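Time Switching in Two-Strand Historical Novels: A Structural Reading of Clunuvgate

Project report, Narrative Methods II
Group: Yu-na Seok, Marcus Ambrose, Warrick Hoani
Supervisor: Huia Kerslake
Submitted Jun 9, 2022

1. Aim

The project looks at how a two-strand historical novel moves its reader between periods. The type is familiar to anyone who borrows fiction from a public library: one story is set in the past, a second is set close to the present, and a house, letter or family connects them. Reviews of such books tend to discuss which strand the reviewer liked better. We wanted to describe the joints between strands, meaning the last page of one section and the first page of the next, and to record what information passes across them.

The main text is Clunuvgate, published by Drerau. The past strand follows a bookkeeper at a canal toll office during a cholera outbreak. The present strand follows a surveyor hired to assess the same building before its sale. The novel has 143 sections, each headed with a place and a year. It was chosen for its plain headings, which made the section boundaries easy to agree on.

2. Terms

A section is a block of text under a single heading. A switch is a boundary where the heading changes period. A boundary where the period stays the same is called a step. A carrier is any item mentioned on both sides of a switch: an object, a room, a phrase, a weather condition, a name. A carrier is strong if the reader could not follow the opening of the new section without it, and weak if it could be removed with no loss of sense.

A gap is a question raised in one strand that only the other strand can answer. Gaps are opened and closed. A gap may also be leaked, our term for the case where the reader learns the answer before any character does.

3. Method

Each of us read the novel once straight through without taking notes. On the second reading we coded every boundary separately, using a shared sheet in Flikamo, a note-tagging program the department already licenses. The sheet had 4 fields: boundary type, carrier, carrier strength, and gaps opened or closed. A free-text column was added later for remarks, and it ended up longer than the coded part.

Disagreements were settled in a meeting after all three sheets were complete. We had first planned to settle them chapter by chapter, but a pilot on the opening part showed that early discussion pulled the later codes together. Marcus Ambrose had adopted Warrick Hoani's view of weak carriers within two chapters. The pilot codes were thrown out and the opening part was read again.

For comparison we coded the first 25 sections of a second novel, The Ellery Lease, which uses the same kind of headings but has a single narrator remembering both periods. The comparison is limited. It was meant as a check on the terms, and no claim about the second book as a whole is made.

4. Findings

4.1 Distribution of switches

Switches are regular in the first part of Clunuvgate. The strands alternate section by section until the surveyor finds the second ledger. After that point the past strand begins to run in blocks, with several steps before the next switch. In the closing part the alternation returns, with much shorter sections on both sides.

The change in rhythm falls at the point where the past strand takes over as the main source of suspense. Before the ledger, the present strand asks the questions and the past strand supplies background. Afterward the bookkeeper is in danger and the surveyor is mostly waiting for documents. Long blocks in the past strand suit this, though they leave the present strand thin. Yu-na Seok noted in the remarks column that she had forgotten the name of the surveyor's brother by the time he came back.

4.2 Carriers

Objects are the most common carriers early on. The toll bell, the stair with the false tread and the blue ink all appear on both sides of at least one switch. Most were coded weak. The bell, for example, rings at the end of a past section and is seen hanging silent at the start of the next present section. The link is neat but the section would open just as well without it.

Phrases become more common later and are more often strong. When the bookkeeper writes "paid in full, nothing received," the surveyor reads the same words in the next section, and the reader has to remember who wrote them and under what threat. The text does not repeat the circumstances.

Rooms caused the most coding trouble. The building is the setting for nearly all of the past strand and much of the present one, so by a strict reading every switch has a carrier. We decided to code a room only where the new section names the specific room in its first paragraph. The rule is arbitrary, but it could be applied the same way by all three readers.

4.3 Gaps

Most gaps are opened in the present strand and closed in the past one. This is expected for the type. The less expected result is the number of leaks. The reader knows who altered the ledger well before the surveyor does, and the surveyor's search continues for more than 200 pages under that condition.

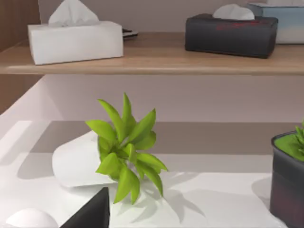

The effect of a leak depends on what remains open beside it. In the case of the ledger, the reader knows who made the alteration but does not know whether the bookkeeper approved it, so the surveyor's search still has a purpose. In the case of the missing child, everything is known at the time of the leak, and the present-strand sections that follow were marked by all three readers as slow. None of us had seen the others' remarks at that stage.

4.4 Comparison text

The terms transferred to The Ellery Lease with one failure. A carrier assumes that the two sides of a switch are told separately. With a single narrator, a shared item may simply be what she is thinking about, and calling it a carrier adds nothing. We kept the code in the sheet but left these results out of the discussion.

5. Discussion

Murray Kereama, who read a draft for the department, objected that coding boundaries gives too much weight to edges and misses links that work across a distance. The objection is fair. The christening spoon is mentioned once in each strand, far apart, and matters more to the ending than any carrier we coded. A second sheet for distant links was started in December and given up — the entries could not be limited in any useful way, as almost any repeated noun qualified.

The strong and weak codes also need work. Strength was defined by what a reader could follow, and all three readers had already finished the book when they made the judgment. A reader coming to each switch for the first time might code differently. Testing this would need new readers and a procedure for stopping them at each boundary, possibly with the headings removed.

6. Division of work

Seok prepared the sheet, coded all boundaries and wrote sections 2 and 4. Ambrose coded all boundaries, ran the comparison and wrote section 3. Hoani coded all boundaries, kept the record of disagreements and wrote sections 1 and 5. The merged sheet and the list of settled disagreements are held by the supervisor and can be requested through the department office.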